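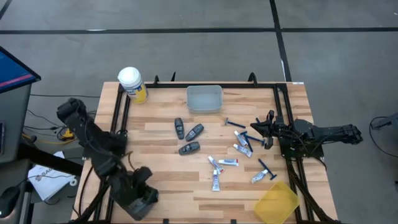

Lavar 2.1 review: task planning for two arms

I've used Lavar for sorting work since October, on a two-arm table with toothpaste tubes, disposable razors and a couple of bins. Before that we ran our own scripts. The license covers both arms, so you don't pay twice.

Setup took me an afternoon. The arm models load from a file and the collision checker picks up rails and brackets if you draw them in. Draw them in. I left out one bracket and the planner sent an elbow straight at it.

Perception is the best part. Tubes lying apart were found nearly every time. Razors that cross each other are harder, and it tends to merge two handles into one long object. Nisha Uniyal got past this by lowering the merge setting to 16. The translucent bins also gave trouble until we entered their outlines by hand.

Planning is fine for one arm. With both arms working near the middle, one often stops and waits longer than it needs to. In a log of 891 picks, 43 timed out this way.

The log viewer is slow and the search box only matches whole words. Support answered my two emails the next morning.

I'd buy it again for single-arm jobs. For two arms, try the trial first and use your own parts.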